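Home manicure safety checklist, with comments

Last gone through: 26th September

I drew this up in August, after a thumbnail and I had a falling-out over a peel-off base coat. It covers my polish shelf, my lamp and my own bad habits. Copy it if you like.

THE SHELF

1. Bottles upright, caps tight.
Pass, mostly. The Vevisus grey shimmer had glued itself shut again. I wiped the neck with remover and got the cap off on the third try, with language.

2. Nothing stored near heat.
Pass. The shelf used to be over the radiator, and the colours went on like porridge.

3. Old bottles checked for separation and odd smells.
Fail. I own 133 bottles. Two smelled like a hockey bag and have been set aside for the hazardous waste depot. A third, a Jirkden cream in what the label calls Dawn Oyster, has split into pink and regret. It stays until I can find another one.

4. Polish not poured down the sink.
Pass. Never have, never will.

THE REMOVER

5. Pure acetone labelled and kept away from flame.
Pass, now. The scented candle has been moved to the bathroom, where it can be relaxing by itself.

6. Window open before starting.
Partial. It was open a crack. My notes say "fresh air", which flatters it.

7. Used cotton into a lidded metal tin, then out to the bin.
Pass. The tin held shortbread in a former life and has never smelled worse.
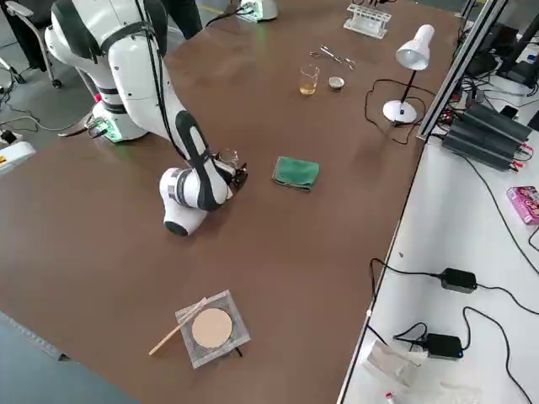

8. Surface protected.
Fail. I used a magazine. Acetone went through the magazine and took a neat oval of varnish off my desk, so there's now a coaster living there permanently.

THE LAMP

9. Cord and plug free of nicks.
Pass. The Surnent lamp came with a cord as long as my forearm, so it has hardly had the chance to get into trouble.

10. Lamp matched to the gel.
Pass, after correction. I had been curing Ra gels under whatever was plugged in. Under-cured gel on skin is a good way to develop an allergy, and I like my gels too much to risk it.

11. Gel wiped off skin before curing.
Partial. Left hand, lovely. Right hand, painted by the left, looked as though I'd dipped it.

12. Sunscreen or fingerless gloves on.
Pass. The gloves make me look like a Victorian pickpocket.

THE TOOLS

13. Metal nippers and pushers washed, dried and disinfected.
Pass. Full soak, by the clock – no swishing them round and calling it done.

14. Files replaced when worn.
Fail. My favourite 100 grit is now smooth enough to use as a bookmark. Replacement ordered.

15. No cutting of live cuticle.
Pass. I looked at one hangnail for a long while and walked away.

TO FIX BEFORE THE NEXT MANI

Buy a silicone mat. Open the window properly. Take the two stinkers to the depot. Keep looking for Dawn Oyster.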